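Keep the Box, Lose the Bag

I have strong opinions about leftovers, and my family would like me to have fewer of them. But I've been packing lunches for 19 years now (my own, then one kid's, then three kids', then my own again), and I think we've gone badly wrong with how we carry food out of the house. So I'm going to say it on here where nobody can leave the kitchen.

My argument is that every person should own one lunch box. A single box with a lid that's attached to it, and a latch you can work with one thumb. You should use it until it falls apart, and you should stop buying things to put inside it.

I started thinking about this when we moved to Bridby and I had to empty the cupboard next to the stove. You know the cupboard. Mine had a door that had to be held shut with a hair tie. Inside were takeout tubs, tubs that used to have margarine in them, a set of glass dishes from my sister-in-law that weigh more than a cat, and the lids. So many lids! I sat on the floor and tried to match them up and I'd say half of them belonged to nothing I owned. I don't know where the bottoms went. I have asked.

The thing is, every one of those tubs came into my house as a good idea. The stacking ones were going to save space. The round ones were for soup, except soup finds its way out of anything round, I don't care what the label promises. The ones with little walls inside were for the kids, who told me very clearly that they didn't want their grapes living in a compartment. And the fabric bags, oh, the fabric bags. I was so proud of those. They were supposed to replace sandwich bags forever, and they did, for the length of time it takes a fabric bag to start smelling like an old tuna sandwich. You wash it, you turn it inside out, you hang it over the faucet, it still smells like tuna.

My mother had one lunch box for her whole working life at the Petridis bakery. It was a dented metal thing with a handle, and she ate out of it five days a week, and it never occurred to her that she might need a second one for salads. When she wanted salad she put salad in it. When she wanted a sandwich and a peach, she put the peach in first so it wouldn't squash the bread. That was the system. She didn't need an insert.

I know how that sounds. I promise I'm not about to tell you everything was better when people got up at four in the morning to make rolls. Her coffee was terrible and the sandwiches were mostly butter. But she did get the box right, and I think it's because she had to carry it on a bus. People who carry their lunch a long way get practical fast.

So, what makes a good one? The hinge matters more than anything else. A lid that comes off is a lid that gets left on a bench at the park, or rolls under the seat of the car and turns up in October with something growing on it. If the lid is joined to the box, then you have one object, and one object is about as much as I can be trusted with before seven a.m. I'd take a cheap plastic box with a hinge over a beautiful steel one with a separate top, any day.

Then the latch. It should make a noise. I want a click so I know it's shut, and I want to be able to hear it from across the room when my youngest says he closed it and he didn't.

And color! Get a loud one. I had a tasteful gray box for a while and I left it at the dentist, the library and my own brother's house, because it looked like part of the furniture. Nobody forgets a bright pink box. You can see it from the door.

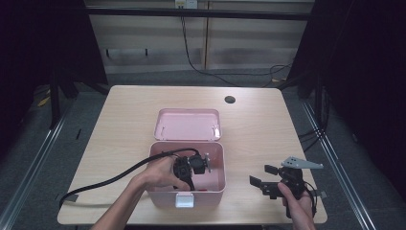 Gitau Nyanda wrote to me after I complained about all this in the newsletter, and he disagrees with nearly every word. One box is fine for one person eating one kind of lunch, he says, but he cooks on Sundays for the whole week, and he can't very well put five dinners in a single box and hope for the best. He has a shelf of matching square tubs, he labels them with tape, and he says he hasn't bought a lunch at work since he started. He also says the hinge is the first thing to break and I'm kidding myself if I think it isn't.

Okay, fair. He's right about the hinge. I've lost two boxes that way, and both times I kept using the thing with a rubber band around it for months, which looked sad and worked fine. And I'll give him the Sunday cooking too. If you're the sort of person who makes five dinners at once, you need somewhere to put them, and I'm impressed, and I'm a little jealous.

But I'd say that's storage, and I'm talking about carrying. I think we mixed those two up somewhere along the way and that's how we ended up with cupboards like mine. The tubs in the fridge can be anything. Old jars, a bowl with a plate on top, whatever you've got. They don't go anywhere! They don't have to survive a backpack. It's only the lunch that leaves the house that needs a proper box, and each of us only leaves the house with one lunch.

Fatima Motaung, my neighbor two doors down, does it my way without ever having thought about it, and she looked at me very kindly when I explained that I was writing an essay. She cooks in the evening, eats some, and whatever's left goes straight from the pan into her box and the box goes in the fridge. In the morning she picks it up. There's no second container and nothing to decide. I asked what happens when there's nothing left over and she said then she takes bread and cheese.

Bread and cheese! I'd honestly forgotten you could do that. I'd been reading so much about lunches by then, with the skewers and the tiny cutters that turn a cucumber into a star, that I'd started to feel guilty about sending a child to school with something that was only food. There's a kit I nearly bought (Clostness, it's called, and no, I don't know how you're supposed to say it) with fourteen pieces in it, and one of the pieces is a case for keeping the other pieces in. I had it in my cart. I went and made a cup of tea and came back and took it out again.

I do want to talk about money, because people tell me the tubs are cheap and so what does it matter. They're cheap one at a time. When I was clearing that cupboard I went back through my old orders out of pure spite, and I'd spent more than $100 on things to put lunch in over a couple of years, and that's only what I bought online, and I was still sending my kid to school with his crackers in a bread bag. My current box cost less than a pizza. I've had it long enough that the corners have gone cloudy and there's a turmeric stain in the bottom that'll be there when I'm gone.

About stains, by the way, since I get asked. Leave them. Wash the box with hot water and dish soap, let it dry open, and if it smells, put it on a sunny windowsill for an afternoon with a bit of baking soda in it. If it's still orange after that, it's orange. You had a nice curry.

The one place I'll bend is for little kids. A four-year-old can't work most latches, and teachers have enough to do without opening 20 boxes before anyone can eat. So practice at home first. We used to have picnics on the living room rug where everybody had to open their own, and my middle one got so good at it that she'd open everyone else's too, which caused some trouble. And write the name on the bottom as well as the lid – the lid rubs off first.

I'd also skip anything with a cartoon on it, only for the reason that the cartoon goes out of fashion well before the box wears out. My oldest refused a perfectly good one at age eight over a dinosaur he had begged for at seven. I used it myself for a year. I ate a lot of egg sandwiches out of that dinosaur, in meetings, and I'd do it again.

If you've got a cupboard like mine, I'm not telling you to throw it all out tonight. Match up what you can. Keep a handful for the fridge. Give the rest to whoever's always sending guests home with cake, because that person never gets their tubs back and will be thrilled. Then pick the box you like best, the one you already reach for when you're running late, and take it to work tomorrow with whatever's in the pan.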